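The Blue Cloth Test

A story in four short parts
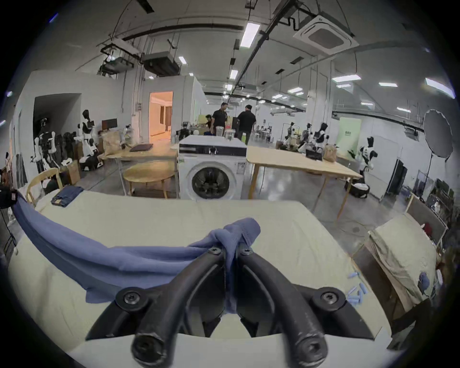

1. Plodville

Efa Watkins had pressed shirts for a living, and then she had managed people who pressed shirts, and by the time Jellico invited her up to see the folding project she had opinions about both. She took the bus. Her daughter had offered to drive her, but her daughter believed in the thing, and Efa didn't want to hear about it for an hour each way.

The chain she worked for, Tukirine, had 12 laundries and one owner, and the owner had been to a trade show. He had come back with a brochure. It said that a machine could handle "all common household textiles," and he had underlined "all."

"Go and look at it," he told her. "You'll know."

"I know now," said Efa.

"Go anyway."

So she stood in a big bright room in Plodville with a paper visitor badge stuck to her coat, beside a table with a cream sheet on it. There was a washing machine farther back, and there were humanoid robots by the walls, black and white, taller than she'd pictured. Not one of them had been mentioned as the one that folded.

"Those are another team's," said Ladan Abbasi, who had met her at the door. "Ours is just the hands, for the moment."

"Just the hands," said Efa.

2. The jeans

They began with jeans. Efa thought that was clever of them. Jeans want to be folded. You could drop a pair down a flight of stairs and they would land half done.

The black fingers closed on the waistband, let go, closed again, and brought one leg over the other. It took as long as it takes to butter toast for a family. The result was a pair of folded jeans, dark blue, and she would not have sent it back.

"Well?" said Ladan.

"What happens if there's a tissue in the pocket?"

Ladan wrote that down. She was a fast, neat writer and she did not seem offended, which Efa found a little annoying. She had come prepared for somebody offended.

"What if they're inside out?"

"We turn them first."

"It turns them?"

"We turn them," said Ladan.

3. The blue garment

After the jeans came something blue and soft, a washed-out sort of blue like an old hydrangea. Efa's hands moved in her coat pockets before she could stop them. Find the shoulders, give it a snap, lay it face down. She could do 100 in an hour when she was young, talking the whole time.

The fingers pinched a fold in the middle of it and lifted. That was the wrong place. The cloth followed along in a long slope from the left of the table and gathered itself into a knot, and the knot stood up higher than the fingertips did. A thin strip hung down between them like a tongue.

"It's got hold of it," said Ladan.

"It's got hold of some of it."

"Picking up is the hard part, though. A year ago it would have picked up the sheet."

Efa considered this. She had once had a boy on the counter who needed until February to tell a collar from a cuff, and she had been patient with him, mostly. He had brought his own lunch and he hadn't cost what this cost. He had also quit to drive a truck.

"Where's the collar?" she asked.

Ladan bent and looked. She looked from the other side.

"In there somewhere," she said.

"You see, I'd want it to know that."

4. The report

She wrote to the owner on the bus home, on the back of the brochure, with the date at the top the way she'd been taught: Sunday, October 3, 2021.

It can do jeans, she wrote, if a person turns them right side out and puts them down in front of it. It can pick up a shirt. I didn't see it put one down in any shape you could charge for. The young woman in charge is sensible and answered everything I asked, and I would hire her. She says a man named Shojaei is working on collars.

She thought for a mile or so and added: Ask me again in 2 years. Don't sell the presses.

Then she turned the brochure over, found the word "all" with the owner's line under it, and crossed it out. She wrote "jeans" in the margin. Her daughter called as the bus came into town and wanted to know if it was amazing.

"It was very bright in there," said Efa. "What did you do about supper?"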